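第4章 摆桌子、检查夹爪、第一次抓碗

本章更新于2018年7月26日，适用于Flonex双手手持夹爪套件。

前面三章是装驱动和认接口，我知道挺闷的，熬过来就好了，这一章终于可以动手！我是Apolline Marty，Flonex的中文和法文手册都归我写，套件我自己也天天用，所以下面会夹带不少个人习惯。你有更顺手的办法就照你的来，标着“注意”的几条除外，那几条请务必照做。

开始之前请把第3章的配对做完，左右两支夹爪在Bidon软件里都应该显示绿点。要是只有一支是绿的，先别往下走，回3.6节，把那支的线拔下来重新插一遍。（我第一次装的时候左右插反了，盯着屏幕看了二十分钟，最后还是同事路过帮我看出来的。）

4.1 摆桌子

1. 找一张不晃的桌子。用手掌按住桌角往下压，有晃动就垫一垫，或者干脆换一张。

2. 铺底。白纸、浅色板子都行，颜色浅、不反光就好。我喜欢让底板比托盘大出一圈，这样抓起来的东西有地方可以放。花桌布千万别用，Bidon的定位会到处乱跳，画面一跳，整段就废了。

3. 放托盘。托盘离你身体那一侧留出一个手掌的距离，胳膊肘能自然弯着就对了。

4. 放餐具。初学请用一只碗和一个盘子，碗放进托盘里，盘子搁在外面。杯子、勺子、叉子先收起来，第6章才轮到它们，尤其是勺子，躺平了的勺子真的很难夹，别一上来就给自己找不痛快。

5. 关掉桌面正上方的射灯，留房间里的普通照明。釉面亮的餐具多少都会有反光点，小小一块没关系，要是碗里面白成一片，就把碗转个方向再试。

提示：布置好以后，我会拿铅笔在底纸上沿着托盘轻轻描一圈。收工再开工的时候照着线放回去，省得重新校准，特别省事！

4.2 检查夹爪

这一节每天开工都要做，熟了以后一分钟不到。请先断开电源键（手柄内侧那个），再用手去碰连杆。

1. 看连杆。慢慢扣动扳机，手指应该平平地合拢，中间没有“咯噔”一下的感觉。连杆端头有铜色的圈，圈口应当干净，里面塞了灰或者纸屑就用软毛刷扫出来。别滴油！我知道手边有缝纫机油的人都忍不住，但是油会慢慢爬到衬垫上去，衬垫一沾油就得整片换掉。

2. 听声音。松开扳机，手指弹回去应该是一声轻轻的“嗒”。拖着尾音的，多半是哪里卡了线头。

3. 试力道。找一只你不心疼的碗，夹住碗壁，离桌面抬一点点，数到五再放下。碗可以斜着，只要不往下滑就算过关。

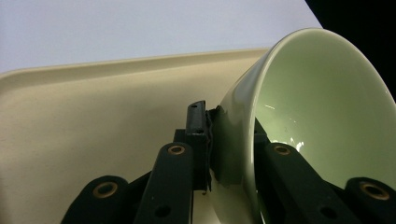 力道不够的话，先去Bidon的“手感”页，把阻尼往上加一格，再试一次。还滑，再加一格。加到第三格还在滑，就别再加了，问题出在衬垫或者夹的位置上，跟阻尼没关系，硬加只会让你的虎口酸上一整天。出厂的阻尼是按Lebrun的标准瓷碗调的，薄胎的碗可以调低一格，塑料碗随意。

4. 两支夹爪都要试，别偷懒只试惯用手那一支。我是右撇子，左手那支就总比右手那支“新”，结果有一回偏偏是左边的螺丝松了。

注意：不要夹玻璃杯来试力道。也不要把自己的手指放进去试，我在客服邮箱里已经看到不止一封这样的邮件了，真的，求求各位。

4.3 看衬垫

衬垫是整套Flonex里消耗最快的东西，建议每开合2000次就翻出来看一眼，次数在Bidon的“保养”页里有累计，不用自己记。

把夹爪张开，凑到亮一点的地方，从侧面看两根手指的内侧。边缘起毛很常见，毛毛糙糙的样子不太好看，可是只要没有翘起来，照样能用，我自己那副就一直这么用着。下面几种情况请换新的：

整条衬垫能用指甲推动；
有一角翘起来，按下去又弹回来；
夹东西的时候会掉黑渣，擦干净了又掉；
夹住光滑的碗壁，抬起来慢慢往下溜。

边上偶尔挂着一点碎屑，用镊子夹走就行，别顺手一扯，一扯可能连着带下来一大条（问我怎么知道的……）。

换衬垫的步骤很短：撕掉旧的，用干布把残胶擦净，新衬垫从指尖往指根贴，贴完空夹住，保持一会儿，让胶吃住。订新衬垫请报零件号1372，左右通用，一袋里面两副都有。
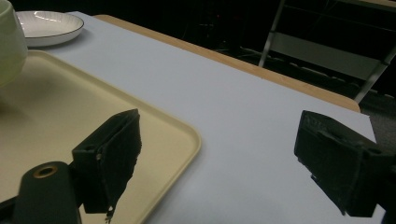
4.4 空夹热身

到了这里先别急着抓碗，做一轮空夹。听起来很傻，可是我试过跳过这一步，后面录的头几段总是手忙脚乱的。

1. 打开电源，在Bidon里选“空夹”，点开始。

2. 把手指移到托盘旁边的空处，张开，停住，默念两拍。

3. 合上，再张开。手腕尽量别跟着一起转。

4. 换到托盘上方，同样再来一遍。手指尖和托盘底留一点空隙，不要刮着走。

5. 看屏幕上的两条曲线。合拢和张开应该各是一个干净的台阶，要是像楼梯一样碎碎的，说明你扣扳机的时候犹豫了，大大方方地扣下去就好！ 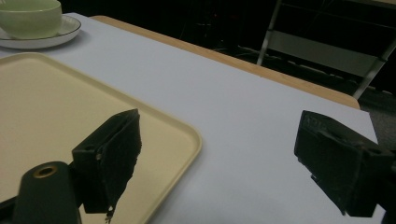

图4-3 空夹热身：两指张开，中间不夹东西，左边是米色托盘。

热身做完，曲线也好看了，就可以录正式的了。如果热身的时候觉得手腕沉，检查一下你是不是握得太靠前。握把后面那道浅槽是给小指的，小指放进去，重量会往手心里走，舒服很多。手小的朋友可以向Lendberg要小号握把套，装法在附录里，拧开再拧上而已，不难。

4.5 双手抓碗

终于！这一节要用两支夹爪，一只手抓碗，另一只手先待命。刚开始你会觉得两只手在打架，很正常，录个七八段就好多了。

1. 坐稳，或者站稳，录的过程中不要换姿势。

2. 把两支夹爪抬到底板上方，手指张开，停住。Bidon会“滴”一声，表示起点记下了。

3. 离碗近的那只手先动，从碗沿外侧靠过去，一根手指在碗里，一根在碗外。另一只手别跟过来凑热闹。

4. 合上，停一拍，再往上抬。这一拍非常要紧，我见过的翻碗，十次有九次是因为没停就抬。

5. 移到盘子上方，放低，碰到了再松。听见“当”的一声就是放得太急了，那一段可以删掉重录，软件里按一下退格就行，不丢人。

6. 两支夹爪都回到起点，等第二声“滴”。

注意：录制途中如果有线缠住手腕，请直接停掉这一段，放下夹爪再解。别一边夹着碗一边甩手。
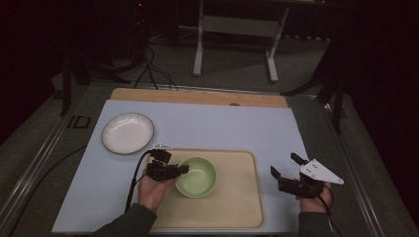 说到线，这是我收到问题最多的一项，所以单独啰嗦几句。线太紧，你往前伸手的时候会被拽住，曲线上就多出一个莫名其妙的小尖；线太松，又容易扫到托盘里的东西。我的建议是让它顺着手的方向往下走，出了底板边就别管它了，像图里左手那支，黑色的线往左下方搭过板子的边，碗和盘子都在另一头，离得远远的。右手那支的线也是一样往下垂。铺好以后把两只手伸到最远的地方试一下，再收回来，线能跟着走、不绊东西就可以了。地上的那一段沿着桌腿理一理，别横在你站的位置，我踩过，不想再踩。

提示：用左手当主手的朋友，在Bidon的“习惯”页里勾上“左主手”，提示音会跟着换边。第3步和第4步照旧，不用改。

4.6 录完以后

1. 先存盘，再关夹爪的电源。顺序反了，最后一段可能存不全。

2. 给这一批起名字。默认名是一串时间，过两个星期你绝对想不起来里面是什么，我一般写“碗进盘 左手 慢”这种大白话。

3. 随便挑两段回放，看看起点和终点是不是都在画面里。只看头一段是不够的，中间累了以后手会越抬越低，我每次都这样。

4. 用干布擦夹爪，衬垫上不要沾酒精。餐具照常洗，下一次用之前要擦干，碗壁上有水，再新的衬垫也夹不稳。

5. 夹爪张开着放回盒子，手指别互相压着过夜。

4.7 常见小毛病

碗一抬就转：夹的位置太靠边了，往碗沿中间挪一点。

合拢以后弹开一条缝：看看连杆中间是不是夹了东西，断电以后再清。

“滴”声不响：起点的时候手在抖，或者手指没完全张开。深呼吸，再来一次，先张到底再停。

两条曲线一前一后差很多：重新配对，回第3章。配对完还是这样，请打Lendberg技术支持分机1881，说明你用的是Flonex双手套件，手边最好备着盒底那张标签，对方会问你序列号。

衬垫新换的却比旧的还滑：表面那层薄膜忘了撕。别笑，我也忘过。

第5章讲两只手之间怎么传递碗，需要的东西和这一章一样，桌子可以不用收。那一章的校准页我打算在8月重写一遍，现在这一版里的截图还是旧界面，按钮位置有点不同，名字没变，照着名字找就行。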